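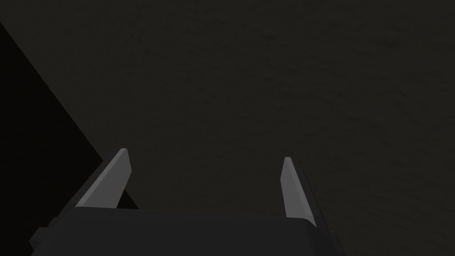

Exhibiting at the Drarkholm spring fair – shell scheme or space only?

Posted in: Exhibitors' corner

papertrail_pat
Hello all, first post in here for ages, although I do read most evenings with a cup of tea. We make greetings cards and wrapping paper, there are two of us plus my sister at busy times, and we've been offered a place at the Drarkholm trade fair in May. We've done plenty of craft markets and one very small buyers' day at Drellholm, but never a proper trade hall with badges and lanyards and a floor plan you need to fold out.

The organisers (Oser) have given us two choices. One is a shell scheme stand with walls, a name board and a bit of carpet. The other is space only, same footprint, quite a lot cheaper, and you bring everything yourself. We're on stand 401 either way, which looks to be near the back of the hall by the café. My heart says space only because I'd love it to look like our shop, but my other half has gone very quiet, and that usually means he is thinking about who will be carrying it all. What would you do?

stallwart
Welcome back! Shell scheme, every time, for a first go. I know the walls are dull, but you can hang fabric over them and nobody minds. We went space only in our second year and spent so long putting up our own walls that I opened the doors on the Sunday morning with paint on my elbow and no lunch packed. Lovely stand, mind you. I was just too tired to talk to anyone standing on it.

Do check what the shell scheme price covers. Ours had no electrics, and a socket ordered late cost nearly double.

kettleandtwine
I'm going to disagree, as kindly as I can! Buyers walk past row after row of the same white panels, and by the afternoon they can't tell one from another. We've been space only for 5 shows now and people come looking for us. You needn't build walls at all if the rules allow an open stand. We use two old dressers and a tall rack, all of which come apart and go in the van, and we're up in a morning.

Back by the café is a good spot, by the way. Everyone has to eat, and they're in a better mood afterwards.

stallwart
Two dressers and a van is fine if you have a van, kettle. Pat hasn't said. And at Drarkholm the back edge of a space only stand has to be walled if you back on to a neighbour, it's in the manual. I had this very argument with the floor manager, and she won.

kettleandtwine
Fair enough, I've not done Drarkholm since they changed halls. Is that still in the manual? Mine is an old one.
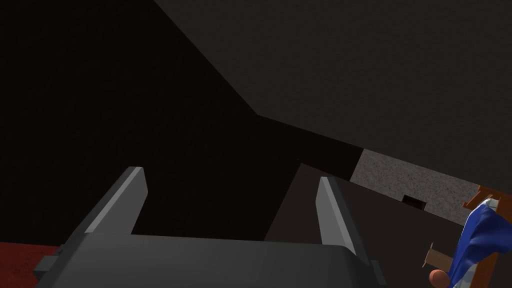 papertrail_pat
Thank you both, this is so helpful, and I'm sorry to have started a squabble! I've had a proper sit down with the manual this evening (107 pages, I had no idea) and stallwart is right, we'd need a back wall, finished neatly on both sides if it shows above next door's. We haven't got a van either. We've got an estate car with a dog blanket in it.

My other worry is printing. Arruda, who do our catalogues, have quoted for 3,000 and say the price per copy drops nicely at that number. Is that mad for a first show?

boxfile_bernie
Long-time lurker, retired from the buying side, so take this as you find it. Please don't print that many. I used to come home from a fair with a bag I could barely lift, and most of it went in the recycling by the Wednesday. What I kept was the price list with a real sample clipped to it. For cards that's easy, just clip a card on! Have your minimum order and delivery times on the front where a tired person can find them.

As for the stand, I can't say I ever noticed which sort it was. I noticed if somebody said good morning, and I noticed if they were sat at the back on their phone.

kettleandtwine
I noticed stands when I was buying, Bernie, so we'll have to differ on that one. Agree about the catalogues though. Ask Arruda for a short run and see how you get on – you'll only want to change the prices after the show anyway.

stallwart
Seconded. And take a spare pair of shoes, those floors are concrete under the carpet.

papertrail_pat
Right, shell scheme it is, with my good green curtains over the walls, and I'll ring Arruda in the morning about a smaller run. Does anyone know if Oser let you pin into the panels, or is it hooks only? I can't find it anywhere in the manual.

stallwart
Hooks and Velcro only. Bring more Velcro than you think, the cheap stuff lets go overnight.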